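Slipped grip on folded garments: finding the fault

Applies to the Flotivix hand-held gripper, blue finger pads. Written by Rocío Cuesta, April 2025.

A padded black garment with snap buttons slid out of the jaws at closing force 80. Repeat the grasp on a quilted surface before changing any settings. 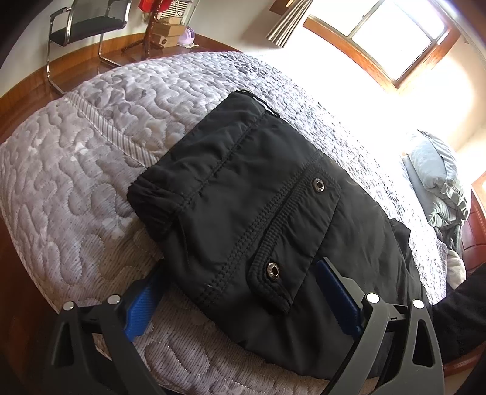
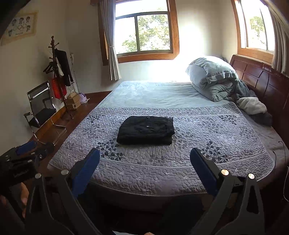
Step 1. Check the pads
Open the jaws fully. Wipe both pads and replace any with flattened ridges.

Step 2. Reset the force
Set it to 70 and close on plain fabric, clear of the snaps. Log each slip.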